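Mavstead to publish promotion figures by gender

Jan 19, 2025

Mavstead will publish the gender split of every internal promotion round from September, under a revised staffing policy that applies to all grades from team leader upwards. The change also covers Estell, the subsidiary it runs as a separate employer.

Each vacancy will be advertised internally for at least two weeks. Interview panels will have three members and must record a score for each candidate against the same criteria before discussing them. Panels that appoint someone other than the highest scorer will have to give written grounds.

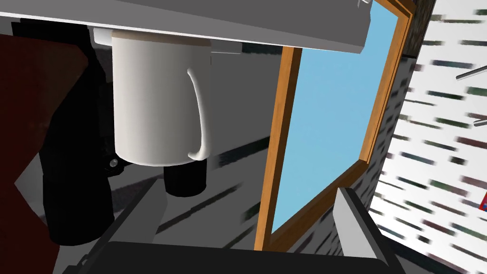

A white mug beneath a flat white surface, computer-rendered.

Shi and Cluletti, which supply contract staff to both employers, are outside the policy – their workers may apply for advertised posts but will be counted separately in the figures.

Reports will appear every six months. Grades with fewer than 100 employees will be grouped together so that individuals cannot be identified. Appeals must be lodged within six working days of a decision and will be heard by a manager from another department.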